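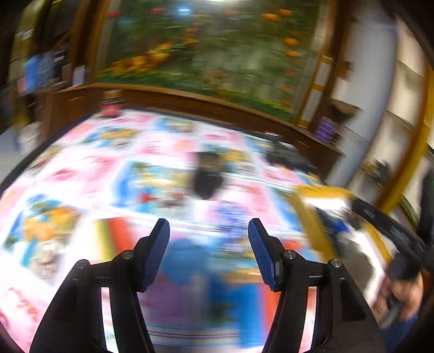 The handheld gripper over the table, pads open, with the patchwork-print cloth underneath.

Skaltovau handheld demos - FAQ for people recording

Last updated October 4, 2021. Questions to Jelle Mulder. Read this before your first session please, most of what lands in my inbox is answered here.

What is this, short version?
You hold a gripper in your hand and do a household task with it. Camera on the tool records what the fingers do. Later the arm (we call it Andon) learns from the recordings. You are not driving the arm. You are showing it.

So when do I drive the arm?
Different job. Remote control sessions are the Dinu setup, separate sign-up, separate page. Slower, more tiring, and you need the training hour first. If your booking says "Dinu" this FAQ only half applies.

Do I need to know anything about robots?
No. If you can use kitchen tongs you're fine. Some of our best demos are from people who had never touched one of these.

How many demos have we got?
1631 accepted as of this update. Accepted means checked by a person and trimmed, not just uploaded.

How long is a session?
Two hours with a break in the middle. Nearly 12 minutes of that is setup and calibration, more if you skip the steps and have to start over.

What do I do before the first take?
- Wipe both finger pads. Dry cloth, nothing wet.
- Open and close all the way, 3 times. Slowly.
- Look at the pins at the joints. If one is sticking out, stop and get a spare tool.
- Hold the tool still over the table till the light goes steady.
- Say the task name out loud. The name on the sheet, not your own version.

Why the slow open and close?
Sets the range for the finger width. Skip it and the software guesses, and it guesses badly. We cannot fix that afterwards.

How fast should I move?
Slower than feels natural when you're near the object. Between objects you can speed up a bit but don't whip it round. Fast swings smear the video and the tracking loses its place. If you get a long smeared stretch right before the grasp, the take is probably gone.

Some blur is ok though?
Yes. A turn from one side of the table to the other will blur, everyone's does. We only reject when the grasp itself can't be read or the tracking drops out.

Do I have to clear the table?
No! Please don't. We want ordinary tables with ordinary stuff on them. Move anything breakable, move anything with a name or address on it, leave the rest where it is. A model trained only on bare tables falls apart the first time it meets a busy one.

What about patterned tablecloths?
Welcome. Busy prints are hard for the model, it mixes up printed shapes with real objects, so more of those is good. Just make sure the cloth doesn't slide. Clips at the corners if needed.

Mirrors, windows, glass over a picture?
Reflections are allowed. Direct glare into the lens isn't, so if the picture goes white in the preview shift a step to the side. A bright spot off in the backround is no problem.

Can there be another person in view?
Hands and sleeves ok, if that person has signed the form. Faces no. If a face gets in, tell us the take number and we delete that take. Don't try to edit it yourself.

Can I use my other hand to help?
Only on tasks marked "two hands" on the sheet. On all the rest keep it out of the way. The arm has no second hand to copy with.

I dropped the object. Now what?
Keep going if you can pick it up from where it landed, with the tool. Those are useful, the arm drops things too and has to learn what to do next. If it rolled off the table end the take and mark it F.

I grabbed the wrong thing.
Put it back with the tool, finish the task, mark it W. Do not delete. We sort them.

Can I do the same task the same way every time?
Please don't. Change where the object starts. Come from the left, come from the right. Stand somewhere else. Not wildly, the task has to stay the same task, but thirty identical takes are worth hardly more than one.

What can't the fingers hold?
Very flat things lying flat (cards, single sheets of paper), anything wider than the full opening, anything heavy and slick. The ribbed pads help with smooth stuff but they are not magic. If you need more than a couple of tries, choose a different object.

The gripper feels stiff.
Usually crumbs in the linkage. Blow them out, open and close again. Still stiff, bag it, write "stiff" on the bag, take another. No oil. No spray. We lost a camera to spray in March.

My wrist hurts.
Stop. Really. Switch hands or end early, you are paid for the full session either way. Rest your elbow on the table edge between takes, it helps.

Left handed?
Fine, tool works both ways round. Tick the box on the sheet so we know.

Where do the files go?
Plug the tool into the dock and leave it. Upload goes to Bulau by itself, green light when done. Don't unplug on yellow. If it's still yellow after an hour send me the tool number and just leave it plugged in.

Does it record sound?
Yes, for the task name at the start. Sound after that is stripped before anyone labels the clip. Radio on is ok, keep it low while you say the name.

Who sees the video?
The people who check takes, and the training team. It isn't put online. You can ask for your sessions to be removed any time, email with your session code.

Will I get to see the robot do my task?
Sometimes. We run tests on Andon after each batch and people who recorded can come and watch. Be warned it's slow and it gives up a lot. Ask when you return the kit and I'll put you on the list.

What do I bring back?
Tool, dock, cable, both spare pads, the task sheet. The sheet is what gets forgotten. Without it we can't match your F and W marks and somone has to watch the lot.

Anything not on here, mail Jelle. Put the tool number in the subject line.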